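I bought the Lirnex 28 folding seat in September, after two summers of standing at outdoor concerts on a bad knee. It has now been to four shows: a reggae night on the Cemdale fairgrounds, two brass band afternoons, and the Drotton all-dayer, where I sat on it from the gates opening until the headliner came off at 10. I paid for it myself.

## Carrying and setup

It folds down to 28 inches and rides on a shoulder strap. The strap is thin and digs in if you park far away, and at Cemdale everybody parks far away. Jonas Thaler, who comes to most of these with me, swapped his for an old guitar strap and has had no trouble since.

To open it you pull the legs apart and press the middle of the seat until it clicks. Mine was stiff the first few times. Now it takes a couple of seconds, even in the dark.

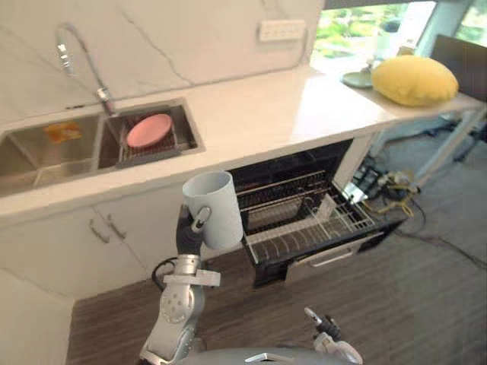
Gate staff are the bigger question. Some venues allow low seats only, and the Lirnex is just under the limit printed on the Cemdale tickets. At Drotton they measured it, waved me through, and then measured it again when I came back from the car. Check the rules before you go.

## Sitting on it

The seat is firm and there is no back. For one set that's fine. Over a full day I wanted something to lean on, and I ended up next to the sound desk fence for most of the afternoon. Height is good for watching between people's shoulders when the ground slopes. On flat ground you will see jackets.

The feet are wide rubber discs and they did well on wet grass. They sank a little in the mud by the food stalls, but I never felt it tip. Wanda Cieślak borrowed it for the whole Lemma set and said the front edge pressed on the backs of her legs. I'm shorter than she is and didn't notice.

## Cleaning

Mud comes off the legs with a wet cloth. The cover unzips and can go in the sink with dish soap, then needs a night to dry. Don't put it back on damp. I did after the second brass band show and it smelled for a week. 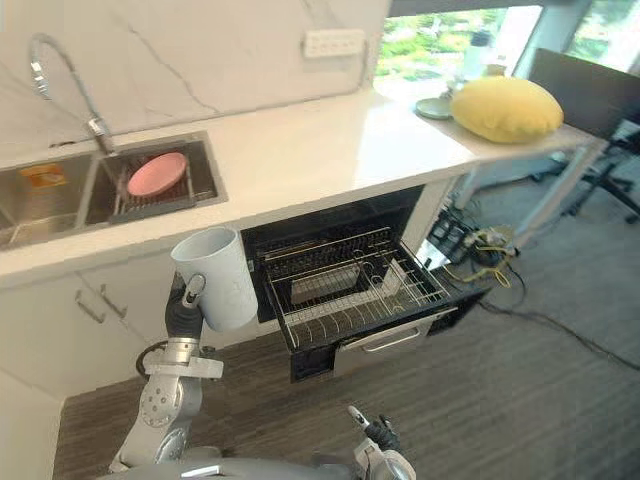
*Sink and counter, with the window at the far end.*

## What I'd change

- A wider strap
- A pocket for tickets and earplugs
- A cover in something darker, as the light gray shows every stain

If you go to one concert a year, a blanket will do. I go to plenty, and I'd buy it again at the same price. Spare feet are sold separately in sets of four, and I've ordered one set.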